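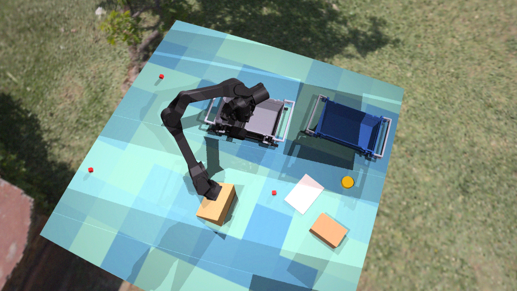
Wubshet wrote in to ask whether any of these arms can put a kitchen drawer back in order yet, and if not, what exactly a person would be paying for.

It's a fair question, and we're glad to get it! The Skamolness tabletop package from Grosteck is a sorting trainer. You set up boxes, cubes and bins in simulation, let the arm practice picking and placing for as long as you like, and then move on to your own bench when you feel ready (take your time, plenty of our customers do). Small parts on a shop floor are well within reach of this sort of work. Drawers, laundry and dishes are still slow going, and we would rather you knew that before ordering.

Item no. 3144
License: 2 seats
Practice layouts included: 904
Support: by email from our Celerthorpe office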